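How to Bring an Old Baguette Back to Life
By Kianoush Ahmadpour 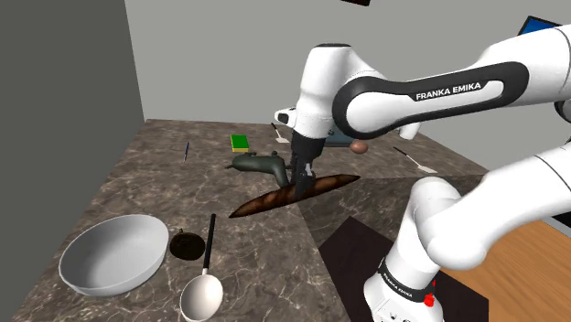 KITCHEN BASICS / BREAD

In my building there is a small bakery, Lolasel, and they sell good baguettes in the morning. The problem is that one person cannot eat a whole baguette in one day. By the next evening the crust is like leather and the inside is dry. For many years I was throwing away half of the bread, and I felt bad every time.

This page explains the method I use now. It works for baguettes that are one or two days old. It does not work for bread with mold. If you see mold, even one small spot, please throw away the whole loaf.

What you need

One stale baguette, whole or half
Cold water from the tap
An oven
A rack, or a baking sheet if you don't have a rack
Aluminum foil, only for very hard bread

Why bread gets hard

Most people think that old bread is only dry bread. This is partly true, but there is also a change in the starch. After baking, the starch slowly becomes firm again, and it holds the water in a way that we feel as hard and crumbly. When you heat the bread again, the starch becomes soft for a short time. So we need two things, heat and a little water.

The fridge makes this change faster. I did not believe it until I put one half of a baguette in the fridge and left the other half on the counter. The fridge half was worse the next morning.

Step 1. Heat the oven

Set it to 350°F and wait until it is fully hot. If you put the bread in too early, it stays too long in warm air and gets more dry. My oven is an old Gresonis and it is slow, so I start it before I even set the table.

Step 2. Wet the crust

Open the tap a little and pass the baguette quickly under the water, turning it one time. The crust should be wet on all sides. If the bread is already cut, hold the open end away from the water, or rub the crust with wet hands. A little water on the cut side is not a disaster, but a lot of it gives you a gummy piece that no oven can repair.

Don't be afraid of this step. The first time it feels wrong to put bread under the tap - I know - but the crust protects the inside.

Step 3. Bake

Put the bread directly on the rack in the middle of the oven. A whole baguette needs 11 minutes in my oven. For a half I start checking a little earlier. It is ready when the crust feels dry and firm and you hear a small crackle when you press it with a kitchen towel in your hand.

For bread that is hard like a stick, wrap it in foil after you wet it. Bake it in the foil first, then open the foil for the last 2 minutes so the crust can dry.

Step 4. Wait a little and eat

Leave it on the rack for a few minutes before you cut it. Use a bread knife with teeth and don't push down, let the knife do the work.

Eat it at the same meal. Revived bread becomes hard again in a few hours, and a second time in the oven does not give a good result.

If you know you will not finish it

Freeze it on the first day. Cut the baguette in pieces, put them in a freezer bag and press the air out. From the freezer you can follow the same steps with no thawing, only with a longer time in the oven. I try to use frozen pieces within 40 days, after that they start to taste like the freezer.

Questions from readers

Can I use the microwave?
Yes, if you are in a hurry and will eat it immediately. The bread gets soft, but the crust is lost, and after it cools it is like rubber.

Does it work with sliced bread?
Not very well. For slices I prefer the toaster, or a pan with a little butter.

Does it work with sourdough?
Yes, and a big round loaf is even easier because the crust is thick. Give it more time, and check the middle with your hand under the loaf.

What can I do with bread that is too old?
Cut it in cubes and dry it in a low oven for croutons, or make crumbs. I keep the crumbs in a jar and use them on top of baked pasta. In November I also put them in onion soup to make it thicker.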